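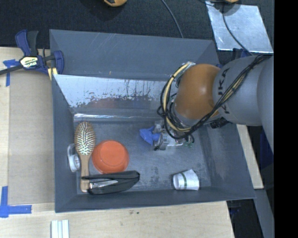 October 6, 2023
Svenja Reuter, Lesia Skoryk, Innes Haldane

4.2 Picking from clutter with a partial view

I'll start with the part of the system I spent most of July fighting, the grasp ranker. Stano (our planner) hands it a list of candidate grasps, and the ranker's whole job is to put them in an order the arm can work through without wasting everybody's afternoon. In the first version I scored each candidate on the depth image alone, and it loved anything with a crisp edge. It also loved the wall of the bin, which has plenty of crisp edge!

Figure 4. Workspace for the clutter trials. The KUKA arm reaches into the gray bin from the right; the hairbrush, upturned bowl, stapler and paper cup are part of the object set.

The wall problem was easy. We fit planes to the sloping sides once, when the bin is clamped down, and mask out any candidate whose fingers would pass through one of them. The neighbor problem took longer. When a stapler overlaps a brush handle, as in Figure 4, the segmentation we inherited from Jusum likes to merge the two into one long object, and the ranker then picks a grasp right at the joint between them. Lesia's fix was to run the segmentation at 2 thresholds and keep a candidate only if both masks agree on which object it belongs to. I was skeptical (it sounded too cheap), but it stayed in.

We trained the ranker on 1,599 labeled grasps and gave it a budget of 40 candidates per attempt. Raising the budget slowed planning down and mostly added near-copies of grasps we already had, so I left it alone.

Shiny things are still a pain. Depth drops out over reflective metal, and the hole gets filled in with whatever sits next to it, so the ranker sees a smooth surface that doesn't exist. For now we flag filled pixels and knock down the score of any grasp that touches them. That's a blunt tool, and it hurts us on small parts, where nearly every grasp touches a filled pixel. Section 4.3 covers the controller side, including how we stop the fingers when contact comes earlier than planned.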